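December, late evening
by Saeed Rezaei

Day nine without the phone in the bedroom, and I am supposed to be sleeping like a stone by now. That was the promise in the Quintero book, which Ehsan lent me with half the pages turned down. I slept five hours. I woke at ten past three and lay there listening to the radiator, and the only difference I could find between this and the old way was that I had nothing to read.

I want to write down what I think of the whole business while I'm still annoyed, because in a month I'll have talked myself into believing it worked, or that I never cared.

The book says the average person wakes in the night and "reaches for light." Fine. It says the remedy is a dark room, a cool room, a warm foot bath, magnesium, a notebook, no clock, no wine after six, no screens after eight, and a cup of something called Skovow, which you can only get by mail. I was with him up to the foot bath. When a man's list of remedies ends in a thing you have to order, I start reading the earlier items again with a different eye.

I ordered it anyway. Two tins. It tastes like hay that somebody stored next to a licorice factory. Ehsan says you have to give it time. Ehsan also gave the copper bracelet time, and the bread without flour, and the winter he slept on the floor for his spine and couldn't turn his head until March. I love him and I'd trust him with my house keys, but I wouldn't trust him with a brochure.

What bothers me is how hard it is to tell. I slept well on the second night. Was it the tea? I had also carried a bookcase up from the car and eaten dinner late. I slept badly on the fourth, and the book has an answer for that too: the body is "clearing its debt." So a good night means the program is working and a bad night means the program is working. I'd like to know what kind of night would count against it. I went through the index looking. There is an entry for doubt, and it sends you to the chapter on breathing.
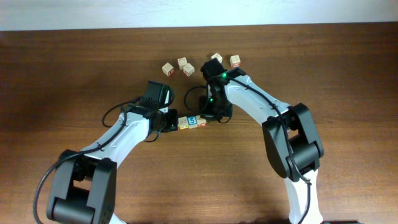 The ring is a separate complaint. My sister sent it, a Rirnunach, the gray one, and she meant it kindly. It gives me a score each morning. Yesterday I felt all right, I was even whistling, and then I looked at the score and it was poor, and by ten I was tired. I can't prove the number did that. I notice it, though. This morning I felt terrible and the score was good, and I stood in the kitchen arguing with a ring.

I took it off to wash up and left it on the windowsill for most of the afternoon. It later reported that I had been "calm and restorative" from two until four. I wasn't wearing it. The windowsill was calm and restorative.

Work was slow. Half the office in Puston is out with the cough, and the other half is telling them what to take for it. I walked home the long way by the canal, because walking is one of the few items on the list I don't object to and would do without a book. Cold, no wind, the lamps already on. Bought onions, bulbs for the hall, and stamps. Forgot the milk again.

Called Mother after supper. I asked how she sleeps and she said, "At night," and went back to the subject of the neighbor's hedge. She's slept badly since before I was born, as far as I can remember. She used to get up and iron. I'd hear the board creak down the hall and then the little hiss, and I'd go off again quite happily. It never seemed to be a condition. She was just up, and the shirts got done. I asked her tonight if it used to worry her and she wanted to know what good that would have done the shirts.

I looked up the study Quintero leans on in chapter 2, or I tried to. He mentions 157 people, and a page later it's "thousands around the world." The note at the back gives no title, just a year and a thank-you to his wife. Maybe it's a perfectly good study. I only say that if I handed in an expense claim like that I'd get it back the same day.

Rang Ehsan to tell him so. He said I was tense and should look into that before bed. Then he admitted he'd been up since four himself, watching a program about bridges. We talked for nearly an hour, mostly about the bridges. He's coming over this weekend to help me with the hall light, which has flickered since the fall, and he's bringing the second Quintero book. I told him not to. He'll bring it.

So, what do I keep? The phone stays out of the bedroom, I suppose, though I miss the chess puzzles. The walk. I'm finishing the tea because I paid for it, one tin at least, and the other can go to anyone who asks. The ring goes back in its box until my sister visits, and then I'll have to remember to charge it. No foot bath.

It's past eleven. I've had half a glass of red, well after six, and I'm writing under a lamp that the book would call far too bright. If I wake at three I may see about the ironing. There are four shirts in the basket and the blue one needs a button.

Last updated: December, 11:20 pm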